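Backyard Astronomy Tips: Looking After a Small Telescope at Home
10 Oct 2023

Most trouble with a home telescope comes from how it is stored and cleaned. The tips below are for a small reflector or refractor kept in an ordinary house or apartment, and they need nothing you can't find in a kitchen drawer or a hardware store.

Storing the tube
Keep the telescope in the coolest dry place you have. A closet on an outside wall is good. A heated living room is the worst choice, as the mirror will take far longer to settle once you carry it out. Store the tube level or pointing slightly down, with both caps on.

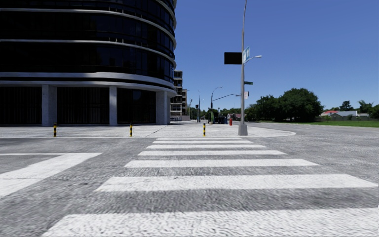

A cheap shower cap fits over the open end of most small reflectors if the original cover is lost. Wash it first to get rid of the powder. Silica gel packets can go in the eyepiece case, but dry them out every April or they stop doing anything.

Dew
If the optics come in wet, leave the caps off until they are dry, then cap them. Never wipe dew off a lens. A dew shield can be cut from a camping mat and closed with a strip of Velcro. Make it about one and a half times as long as the tube is wide.

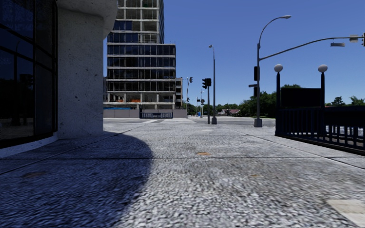
Zetine wrote in to say that a camping mat goes stiff in hard frost and cracks along the fold, and that black craft foam has lasted her scope two winters. Craft foam is fine. It is thinner, so use a double layer.

Cleaning a mirror
Do this rarely. Some dust makes no difference to what you see. When it has to be done:

Take off rings and watch.
Rinse the mirror under lukewarm tap water.
Soak it for 5 minutes in a plastic tub with one drop of plain dish soap. Fold a towel under it.
Drag a wet cotton ball across the surface with no pressure, and throw it away after one pass.
Rinse again, finish with distilled water, and stand the mirror on edge to dry.

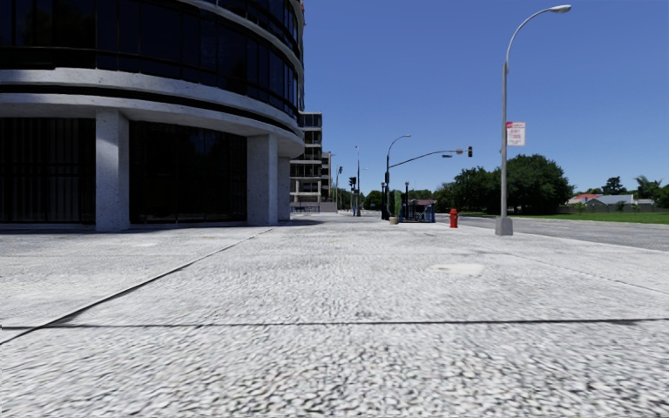
Skip any soap with lotion or scent in it, and don't use window cleaner. Drops that stay behind can be lifted with the corner of a paper towel — touch only, no rubbing.

Eyepieces
Blow off grit with a rubber bulb. For fingerprints, put the lens fluid on the tissue and never on the glass, or it will creep in around the edge. Old pill bottles make good cases for the small ones.

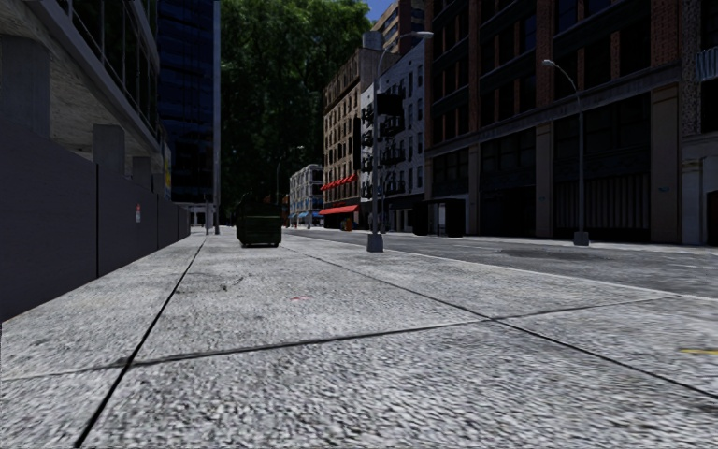

Stiff focusers usually need cleaning more than they need grease. Wipe off the old grease with a dry cloth, put back a very thin film, and run the focuser in and out a few times. Check the tripod bolts while you have the tools out.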